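Betreff: Re: Bilderbücher sortieren

Halina Krawczyk schrieb:
> Wohin mit den Bilderbüchern? Im Karton knicken mir ständig die Ecken um.

Liebe Halina, nimm doch so einen Ständer wie fürs Geschirr! Bücher hochkant zwischen die Stege, fertig. 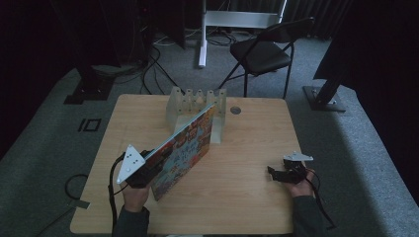

Dünne Hefte kippen bei mir leider trotzdem, die lege ich flach daneben. Und das mit den vielen Tieren (der große Bär mit dem offenen Maul!) geb ich nicht her.
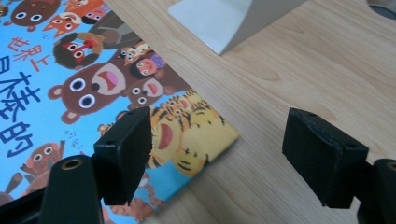
Zonditz, 19. August

Nachtrag: Ingrid hat noch 70 Bücher im Keller, wer mag welche?

Grüße, Inês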